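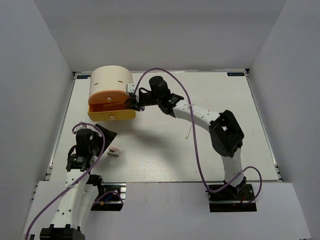

4.2 卷次、编者与总索引的错位

Skidivport港务日志汇编的书名页是一份不太可靠的文献。全套16卷，书名页上的编者名单换过数次，每换一次，前任的姓名就往下挪一行，字号也随之小一级，到最后几卷已经需要借助放大镜才能确认谁曾经为这套书工作过。图书馆编目员面对这种情况通常有两条路可走：按第一卷的责任者著录，其余写入附注；或者逐卷著录，然后请假。现存的联合目录两种做法都有，有时出现在同一条记录里。

我们核对了各馆藏本的卷端、书名页与版权页，发现分歧主要集中在第二辑。第二辑的卷号从头起算，书脊上却沿用了第一辑的连续编号，装订厂显然更信任书脊。结果同一册书在一家馆叫“第二辑第3卷”，在另一家馆叫“第11卷”，在第三家馆被登记为缺藏，尽管它就立在架上。上一节的图3已经画出两套编号的对应关系，这里不再重复，只提醒读者：凡是引文中只写卷号而不写辑号的，一律应当视为作者本人也没有弄清楚。本文两位作者早年发表的文章亦在此列。

编者更替的原因，序言里说得很客气。第4卷序言称前任编者“因他务离任”，第7卷序言沿用了同一句话，连逗号的位置都没有动。港务局的往来信函则直白得多。一封二月写成的信抱怨说，日志原件送来时按船名排列，退回时按日期排列，此后再送来时已经谈不上排列。编辑方针上的争执也由此而起：按船名编排，便于追踪一条船的航程；按日期编排，便于了解港口某一天的情形。前四卷采用前一种方式，第5卷起改为后一种，序言对此只字未提，读者要翻到正文中段才会察觉手里的书已经换了脾气。

更棘手的是总索引。总索引出版于全套完成之后，编制者手上用的是校样，校样的页码与正式印本并不一致。第6卷因为临时抽去一组附表，后半部的页码整体前移，索引却忠实地指向那些已经不存在的页。Umut Özkan在整理索引底稿时统计过，底稿卡片最多时达到3000张，其中同一条船因拼写不同而各自立目的情形相当普遍。有一艘驳船在索引中占了几个条目，彼此之间没有任何参见，仿佛是几艘素不相识的船，恰好在同一个时辰停靠同一个泊位。

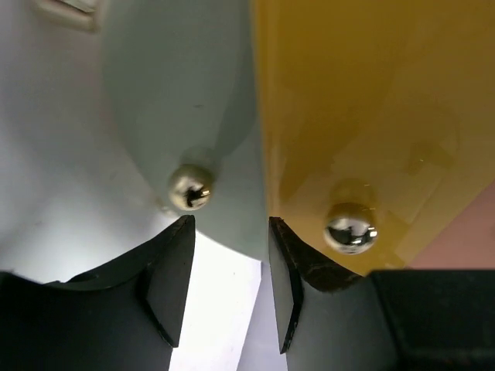
对于这类重复立目，通行的补救办法是建立规范名称档，把异写归并到一个首选形式之下。Munro项目最初就是这样设计的，也确实归并了相当多的条目，其中一部分归并得过于热心。日志中有不少船只同名，又常在相近的年份进出同一港口，仅凭名称和年份判断，很容易把两条船合成一条，再赋予它一份任何船长都无法完成的航行日程。我们在复核时增加了吨位与船籍港两个字段，凡其中一项不符者先行拆开，留待人工判断。这一步进度缓慢，也谈不上优雅，但至少没有再出现上午在港内卸煤、下午在外洋遇风的记录。

转录所用的平台Jistano对连续编号有一种近乎信仰的坚持。它要求每一册具有唯一且递增的卷号，而这套汇编恰恰不能满足这个要求。我们起初给第二辑加上前缀，系统把前缀当作输入错误，静静地删去，于是两个辑的第1卷合为一卷，页数翻倍。后来改为另设一个“辑”字段，把卷号原样保留，书脊上的编号则移入附注。这个方案并不新鲜，大致就是从前卡片目录的做法，只是当年没有人需要为此提交工单。

版本问题也应在此交代。该汇编先以议事文件的形式刊行，后由印刷所用同一套版另行发售，两种本子正文相同，书名页和总页数不同。议事文件本卷首多出一份呈文，另编罗马数字页码；发售本删去呈文，却保留了目次中呈文的那一行，页码处留空。研究者引用时很少说明所据为何本。就正文而言，这没有多大妨碍；就附录而言，两本的附图次序有出入，引文中的“附图二”可能是一张锚地水深图，也可能是灯塔看守人的薪饷表。二者都有史料价值，但用途毕竟有别。

据此，本文采用以下引用格式：先写辑，次写卷，再写版本，最后写正式印本的页码；索引条目只作为线索使用，不作为出处。凡日志原件尚存者，另注原件所在的盒号。原件现装27盒，盒上的标签同样分属两种编号，其中较旧的一种用铅笔书写，字迹已淡，准确程度却明显高于后来打印的那一种。我们在附表中两种并列，并以铅笔编号为先。

需要承认，以上处理并未解决第9卷的问题。该卷书名页署有编者，序言却由另一人具名，而两人的信函都表示第9卷系对方所编，语气颇为诚恳。在找到进一步的材料之前，责任者一项我们依书名页著录，并加方括号。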